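Hi Beverley,

You asked for a page or so on how the remittance fee study is going, so I'll keep it short. Since November we've talked to 524 families in Clokimau who get money from relatives abroad, which beats the 500 we promised you! Nearly all of them let us copy down the rate they were given on the day, and that's the part I was most nervous about.
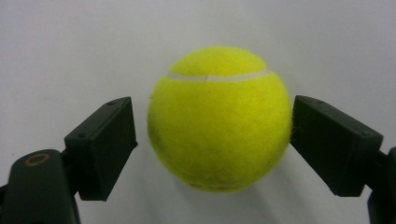

Tennis ball, close up.

The exchange shops have been slower. Nine have opened their books to us so far, and Kallura is still thinking it over (I call every week). Kılıçarslan is cleaning up the rate tables — a big job, as half the shops write the fee into the rate and the other half list it separately.

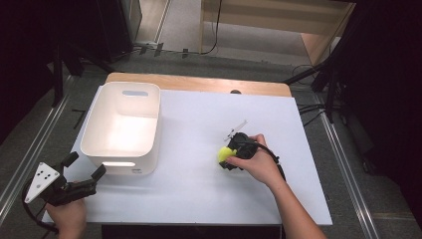 Last changed: 2018-01-13

Money is fine except for travel, where we're over by 900 dollars. Fuel went up twice after the central bank let the currency slide, and the road to Ciken is long. I'd like to move that amount out of printing if you're okay with it. The first draft of the fee chapter comes next, then the second round of shop visits.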